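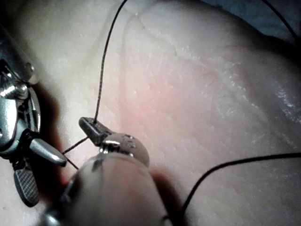

Figure 1. Black suture thread on a pale sheet of tissue.

Does practicing at home make you better at stitching?

Okay, so my project started with a complaint. In May our skills class got one hour of suturing, and by the time I had my needle holder the right way up, the hour was gone! Hazel Okafor (my lab partner, much neater than me) said we should find out if extra practice at home helps, and that became the whole project.

We asked people in our year to fill out a short survey about how they learn hand skills. I sent out 100 forms through Stetotell, the message board our program uses, and then bugged everybody at lunch until they answered. Catarina Cardoso, who supervised us, made me rewrite the questions twice. My first version pretty much begged people to say yes, so fair enough.

What people told us

Most of the people who practiced at home did it in tiny bits, like while the pasta was boiling. Hardly anyone sat down for a full evening. The ones who liked it best had a friend with them, and I get that, it's boring alone and you don't notice when your hand creeps into a bad grip.

The big problem was stuff to practice on. People used bananas, felt, old sponges, chicken thighs (please open a window). Bananas are cheap but the peel rips if you pull at all hard. Felt is nice for learning the motions, though it doesn't feel like skin to me.

Knots came up over and over. Lots of people could put the needle through fine and then got lost on the tie. I'm in that group. My throws kept going the same direction and the knot slid, and Hazel had to stand behind me saying "other way, other way" for most of an afternoon.

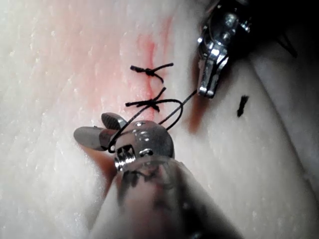
What I would change

I'd test people before and after, with the same task both times. We only asked how confident they felt, and feeling confident is a different thing from tying a good knot. I'd also ask left-handed students separately. A couple of them wrote long notes in the margins about how every handout is drawn for righties, and I had nowhere to put that in my results.

Hazel wants to run it again next year with the Merkgate campus. I said yes, as long as she writes the survey.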